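16 May 2018

Budget day, or the day before budget day, which is worse. The form wants next year's equipment requests by tomorrow noon and it wants them in order of need, as if need came in an order. I have been staring at the top line since breakfast. It says "Item 1" and then there is a box.

What I want to put in the box is a second table. What I will be given is a question about why the first table is not enough. I have been through this before, in the year of the chairs.

The Graltden quote came back this morning. They will sell us two more grippers, four spare cables and something called a service plan, which is a promise to answer the phone. The grippers are fair. The cables cost more than my first car did, and I was fond of the car. I wrote back asking if the cables could be had without the plan. The answer was polite and long and was no.

Kusano is cheaper on everything and will not say when anything ships. Their sales page has a little calendar on it with no dates filled in. I respect that, in a way. It is how I would like to answer the budget form.

Went over to the bench before lunch to make a proper list of what we own, because the form has a page for "existing assets" and last year I filled it in from memory and claimed a vise we gave away.

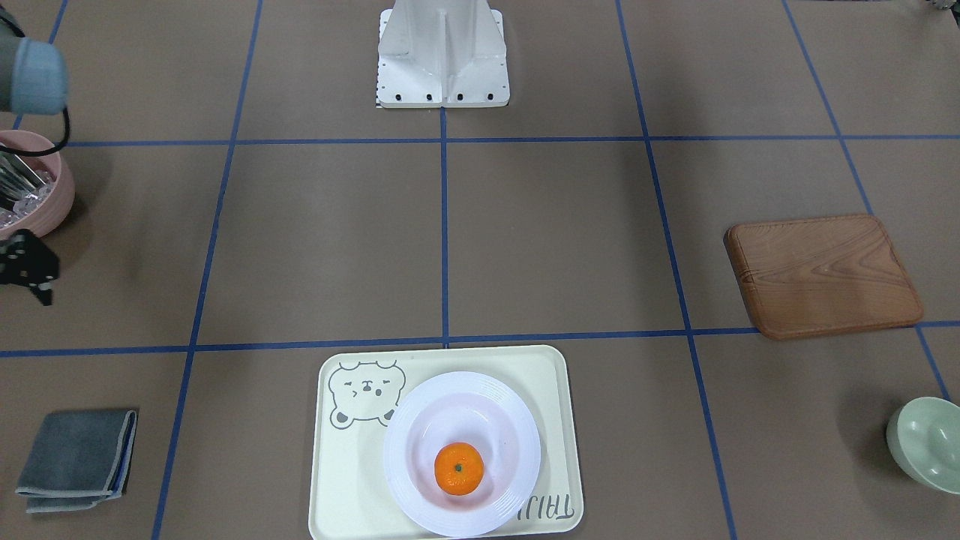 The bench, tape grid and all, with one mandarin on its plate.

The trouble with the existing assets page is that it has a line for the arms and a line for the base and no line for the bowls, the plate, the dish towel or the bear tray. These are what the arms do all day. Take away the bear tray and you have a very costly way of pointing at a table. I put everything under "kitchen goods, assorted" and gave it a value of 200 dollars, which is generous to the towel. The fruit I left off. I believe fruit is a consumable. I looked for a rule and there wasn't one, so now I suppose I have made one.

The blue tape is also a consumable. It costs nearly nothing and the whole bench depends on it. If I had any nerve I would put tape at the top of the form, Item 1, and watch it get approved without a meeting.

Ševčík called after lunch about the table. I had asked for a plain brown top to match ours, no drawers, nothing clever. They would like to sell me one that goes up and down. I said ours has never needed to go up. They said people always say that. It went on for a while and at the end of it I had a quote for a table that goes up and down, and another for one that doesn't, and the difference between them was one gripper.

So that is the real choice, and it took me until three to see it. A moving table and one gripper, or a still table and two. Or a Kusano gripper that arrives in the fullness of time, and then I can have the moving table as well and stand at it, waiting, at any height I like.

Read through the Bindside lease papers again in case renting was the way out. Renting is never the way out. You pay for 2 years and at the end you have the right to go on paying. There is a clause about "normal wear" that I read to myself out loud, thinking about the dishes.

Current order, subject to my mood in the morning: still table, two grippers from Graltden, cables, and the plan if they make me. No lease. I have also added a cutting board, since the wooden one is the nicest thing we have and I'd like a plain one to be rough with.

Item 1 is still blank. I'll fill it in after coffee. Must also ask where the vise went, as it is still on the books and somebody is going to want to see it.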